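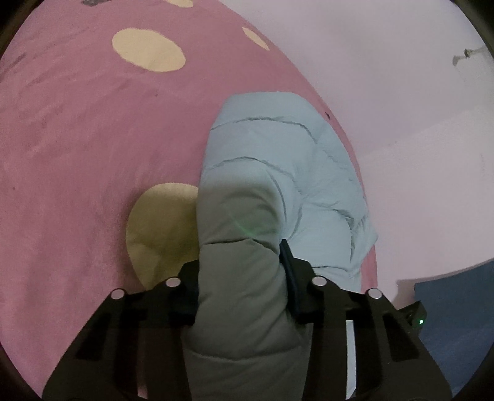
A morning at the Treltari open day

1 October 2026
By Geetha Annamalai

I nearly skipped the gripper bench (the coffee was at the other end of the hall!) and I'm so glad I didn't, since that's where I ended up spending most of my visit. They were using a puffy quilted piece on a pink cloth with yellow dots, and the two black fingers had hold of a thick padded part of it.

Rekha Gowda looks after the hand-held grippers at Treltari, and she let me pester her with questions for ages. Puffer stuff is a pain, she told me, because the filling squashes and the tips have to close a lot further than you'd guess. So before each session she opens and shuts the fingers with nothing between them and watches whether both sides arrive together. If one lags, she goes to the pivot pins first. Lint gets in there, and a soft brush usually sorts it out. Oil is banned at her bench, it ends up on the fabric!

The contact pads get wiped every 200 grips and swapped when they start to shine. The pair she had in a little tray had done 1073, and I could feel how slick they were compared with new ones. Changing them is a two-screw job, and she did a set while we chatted. Then she goes back to the open-and-shut check, and after that a few practice pinches on a scrap of padding.

Sivaprasad Sastry showed me the repair log too, a real paper notebook, 23 pages in and full of arrows. Most entries were bent tips from people setting the tool down fingers first. There's a foam block for it now, and I still saw a visitor miss it.

They're running the bench again later in October. Wear sleeves you can push up, and ask to try the pad swap.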